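Can a ref reverse a red card after the match has restarted?

Posted in Rules and Officiating, Jan 17, 2024

Gorkau

I coach an under-16 side in the Grirniddale district league. In our last October match the referee sent off our center back for a foul in the box. The other team took the penalty, scored, and we kicked off again. A couple of minutes later the assistant got the ref's attention and told him it was a different player who made the tackle. The ref said it was too late and we played on with ten.

The league wants a written report from us before it will look at the suspension. I have two things to ask. Could he have changed the card at that point? And does the suspension stand if everybody agrees it was the wrong kid? The player has no earlier cards. We lost by a goal, and I'm not trying to get the result changed. 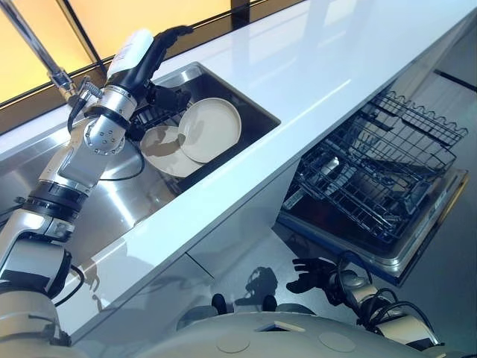
Black hand raised over the back edge of the sink

One more thing, the match was not filmed by either club. All we have is the assistant's word and a note from the other coach, who says the same thing.

Cledus
1,121 posts

The ref was right that he couldn't go back on the restart. Once play has restarted, the decision that led to it stands, so the penalty and the goal are done.

Wrong player is treated differently in a lot of leagues. The match stays as it was, but the discipline panel can move the card to the right player or drop the suspension. It depends on your league's own rules, so read the section on mistaken identity. If there is one, it will have a deadline, and it is often short. Ours is 5 days from the match and they do not bend on it. There is also a filing fee of 300, refunded if you win.

Get the assistant to write his own statement. Don't write it for him and ask him to sign.

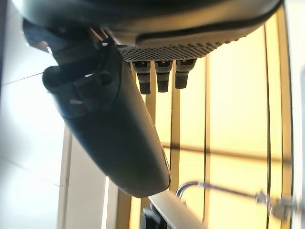

Page 2

Sombatkul

bad call is a bad call, it happens. I'd let it go, he'll miss one game and be back. Leagues never side with the clubs anyway.

Cledus

Not true in my experience. I have sat in on these hearings and the ones with a statement from the official usually go through. What gets turned down is a coach arguing that the foul wasn't a foul. Keep the report to who made the tackle.

Put the shirt numbers of both players in the first line, then the minute of the foul.

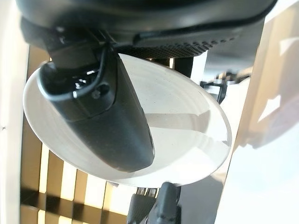
After that, attach the other coach's note as it is, with the spelling mistakes and all. Leave out the score and anything about how the ref handled the rest of the game. And tell the other boy's parents before you send it, because if the panel moves the card he is the one who sits out.

Gorkau

Thanks. I found the section and we are still inside the deadline, they count from when the ref's report was filed. The assistant has agreed to write something. I'll post what the panel says.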